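Reporter, statehouse and local government
Stirkbridge — full time, 4 days in the office

Fodus is a small news site covering state and local politics. We are hiring one reporter. Most ads for this kind of job promise you will "hold power to account" and then have you rewriting press releases by 9 in the morning. We do run some press releases. We try to label them.

The work: two or three stories a week from public meetings, budget papers and records requests. You will get invited to background briefings where an aide tells you something already printed in the handout and asks not to be quoted. Go if you like. We don't run a quote without a name on it unless an editor has agreed beforehand, and editors here mostly say no.

You should have covered a council, a school board or a legislature, and be able to read a spreadsheet without taking the summary page at its word. A journalism degree is fine. So is no degree. We have doubts about personal brands, and your follower count won't come up.

Every other Wednesday you will be on the late desk until the last vote is in. Time off is given for those nights, in writing.

Pay is on the published Rornis scale, grade 4. Please don't ask for equity — there isn't any.

To apply, send three clips and one page on a story you got wrong and how it was fixed. No cover letter. Put reference 2526 in the subject line and write to the hiring desk, Fodus, Didenko Building, Room 30, Stirkbridge. We close the listing at the end of December and answer everyone, though slowly.

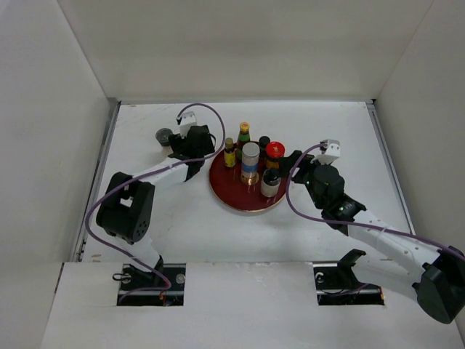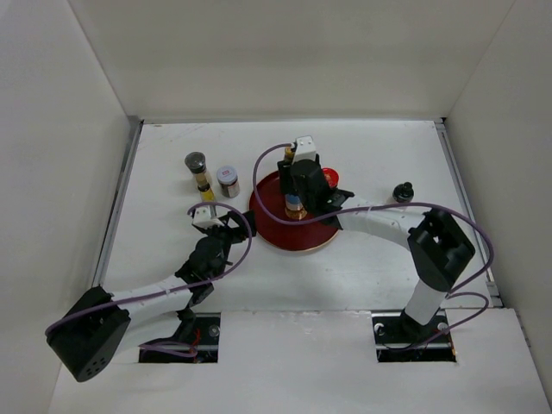

Both photos: robot arms at a white work surface, with a dark red round piece near the middle.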